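How a Pipe Organ Makes Its Sound

A pipe organ is played with keys, as a piano is, but it has no strings. Air makes the sound. When the player presses a key, a small valve opens and air flows into a pipe. The air inside the pipe shakes very fast, and we hear a note.
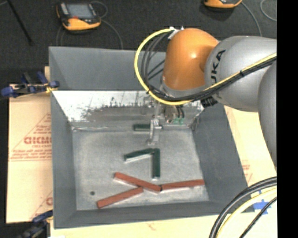
Page 4

Long pipes make low notes — short pipes make high ones. The organ in Lemieux Hall has 875 pipes. The smallest is no longer a pencil stub, and the largest is taller than a door.

The player also has knobs called stops. Each stop turns on a different row of pipes. Some rows sound like flutes and others like trumpets.

Word to know: a pedalboard is a keyboard played with the feet.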